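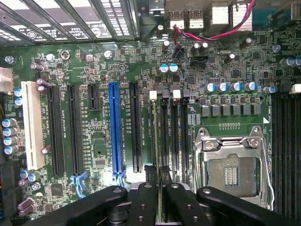 Will the new repair rule in Brulport keep old desktop computers out of the dump? Probably a few of them, for a while, but the numbers the town has put out so far don't show much more than that.

BRULPORT, May 7, 2022. The town council voted this week to charge a drop-off fee for working or repairable computers left at the transfer station, and to send the money to a reuse program run by Drakik, a refurbishing firm based in Loltden. Residents who bring a machine to Drakik's counter pay nothing. Those who leave it at the transfer station pay $11.

The town says the plan will "change how Brulport thinks about old electronics." That is a lot to ask of $11.

According to the council's own handout, 429 desktop computers came through the transfer station last year. The handout doesn't say how many of them could have been fixed, how many were stripped for parts before they got there, or how many came from offices and not homes. Asked for those figures, the town office said they weren't kept. Drakik said it would start keeping them in November, when its first report is due. Until then the program will be paid for on the strength of one number.

There is also the matter of who decides that a computer is repairable. The rule leaves that call to staff at the gate, who will get 2 hours of training. A dead power supply and a dead board look much the same from the outside of a closed case, and the rule doesn't say whether anyone is supposed to open it. A resident who disagrees can ask for a second look, but the form for doing so has not been written.
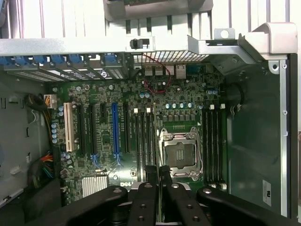 Supporters of the plan like to say that desktops are the easy part of the waste problem, and on that point they may be right. A tower can be opened and its parts changed, something a lot of newer laptops and tablets make hard. Big makers sold plenty of machines that still have some use in them, and a case like this Dell, with its blue plastic clips along the expansion slot covers, was built by people who expected someone to go in there again. The trouble is what happens after the repair. Drakik would not say how many of the computers it fixed last year found a buyer, only that demand was "steady."

The nearest test case is not much comfort. Xavier, the next town up the river, tried a similar fee and dropped it after 3 years. Its final report blamed low turnout and a rise in computers left by the side of the road. Brulport's council says its plan is different because the free counter is closer to town. It is closer, but it is open 3 afternoons a week, and the transfer station is open every day but one.

Council members turned down a request to let the fee run out on its own after a trial period. They did agree to look at the results once Drakik's report comes in, though no target was set for what would count as a good one.

The fee starts next month. Printers, monitors and phones are not covered.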